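Two-arm cloth folding cell, cable strain at the wrist

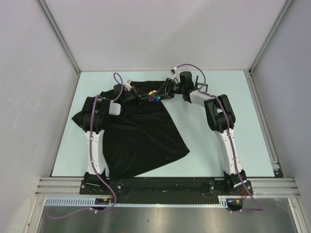

2 min read

cfriesen
Oct 16, 2023
Both arms on one bar, bolted to extrusion. Black cloth, purple cables looped up near the grippers. When the grippers come close together over the cloth, the loops pull and I lose position on the right wrist. Repeats after 200 cycles or so. Would a longer loop help?

gashaw_13
Longer loop will snag. Move the clip back toward the elbow and leave the wrist free.

indlow
Disagree. I had that layout in August and the connector worked loose. Shorter loop, slower wrist.

gashaw_13
Slower wrist hides the fault.

cfriesen
Moved the right clip back 13 mm. Running it again tonight, left side unchanged.

indlow
Post the log either way.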